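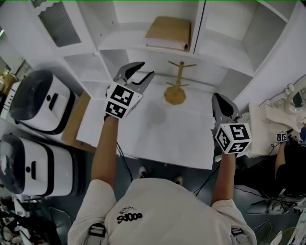 About us

Senham Evening School teaches languages to grown-ups who have already failed at them once. We failed too, most of us, so you will be in good company.

The school was started by Ingvild Nyberg, who had moved to Stumstead for a job that folded before her boxes arrived. She put a card in the window of the Dirkley post office offering Norwegian lessons. Two people rang. One of them wanted a plumber. The other stayed for five years and can now complain about the weather in Bergen to a very high standard.

Byung-chul Bang joined to teach Korean and was talked into doing the timetable as well, a thing he brings up at most staff meetings. We now run evening classes in Norwegian, Korean, Spanish and French, plus a German conversation group that mainly converses about parking.
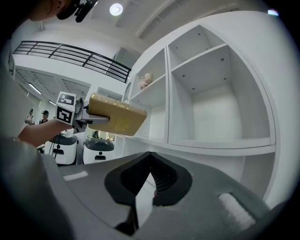

Classes are kept small and start at seven, or five past if the Scanlon bus is having one of its evenings. Almost 30 learners sign up each November, full of hope. By spring there are fewer, but they can order soup.

We don't set exams. If you need a certificate, the college in Scanlon will sell you a perfectly nice one, and we'll help you get ready for it. What we do set is homework, and we can tell when you did it on the bus.

Beginners are welcome at the start of any term. If you did some French at school and can only remember the word for swimming pool, you are a beginner. People who say they are "a bit rusty" will be given a short chat with a teacher first - it's kinder for everyone.

To join, ring the office after four or call in and ask for Ingvild. Biscuits are provided at the break. Please take two at most.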